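Handheld log, 2019-01-05 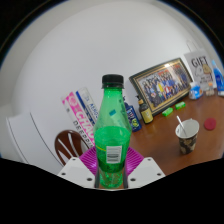 Green bottle between the fingers, wrist view, table by the wall.

Collected 200 demonstrations with the handheld gripper on the Palwood task set, transparent objects only. Discarded 20 where tracking dropped out on the approach. The remaining 180 went into the Lomero training split with the older 357 from September, no reweighting.

The problem with clear bottles is the same as before. The policy finds the label and the cap easily and is poor at locating the body edge. With a bottle that is partly filled, it seems to treat the liquid line as the top of the object and closes low. I-hsuan Kwan thinks this comes from the old data, where nearly every bottle was opaque. I would like to see it tested before we collect more.

Ran the comparison in the afternoon. Thirty trials per condition, same start poses:
Old data only: 14 of 30
Old plus new: 23 of 30
New only: 19 of 30

Four of the seven failures in the mixed condition were low closes. The other three were tips during the lift. I did not separate these two modes in September, so the old logs need relabeling before the numbers can be compared.

Finger wear not checked. Plonar mount screws retightened at noon, calibration error unchanged after.

Next: mask the label region in training and repeat the mixed condition. Cabello has the compute until the evening, so the run goes in overnight. Ask I-hsuan for the masking script.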